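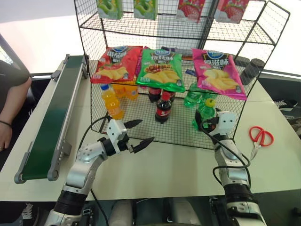 One of our buyers wrote in to say the lower part swallowed more bottles than she'd expected, and could we please put that on the page, so I'm putting it on the page! She keeps hers on a break room counter, drinks at the bottom and chips leaned up behind them, and she says people have stopped leaving half-open bags all over the place. I can't promise you that last bit (I've met my own coworkers).

Skutix Wire Snack Rack, black

So this is our little countertop rack, and I'm very fond of it. It's black wire mesh in a small square grid, open at the front, with one roomy compartment down low and a shelf up top. I like bottles on the floor of it, in pairs one behind the other, with chip bags standing against the back. Juice cartons go up on the shelf. You can see the labels on pretty much everything, which matters a lot more than I thought it would when I started selling these, because people just don't take what they can't see.

I've had one at home for 3 years now. Mine has had soda in it, then tea boxes, then a whole winter of clementines, and right now it's back to orange juice and chips because my kids are home. It gets wiped with a damp cloth when I remember, and dried with a dish towel if I'm feeling fancy.

How I load mine

Bottles first, always. They're the heavy things and they keep the rack from scooting when you grab something. Then the chips go in behind, leaned back a bit. Cartons last, with a finger's width between them so you can get hold of one without knocking its neighbor. If you put different flavors side by side (say a green carton and then a strawberry one) it looks like a tiny store, and I find that ridiculously cheering.

Please don't put glass up on the top shelf. Cartons, boxes, cookies, fine. Glass goes on the floor of the rack.

A word about the wire

It's thin wire, and thin wire bends. If somebody leans on a side you may get a curve in the grid, and you can usually ease it back by hand if you go slowly. A slightly wavy side doesn't bother me and it holds the snacks just the same, but if yours arrives bent, write to us and we'll send another one. Run your hand along the front edge when you unpack it, too, and tell us if anything feels sharp.

Ordering

We've sent out 1,027 of these so far, mostly to offices and small shops, plus a surprising number of dorm rooms. The rack ships from our Fesbridge warehouse and usually takes around 8 days to get to you. It comes in one piece, so the box is bigger than you'd think (sorry to whoever carries it up the stairs).

Black is the only color at the moment. We're hoping to have the white one, which we're calling the Wakovholm, ready in November, and if you'd like an email when it's in, leave your address on the contact form and write "white rack" in the subject line. Snacks and drinks aren't included, and yes, I do get asked!

Page updated 2023-07-01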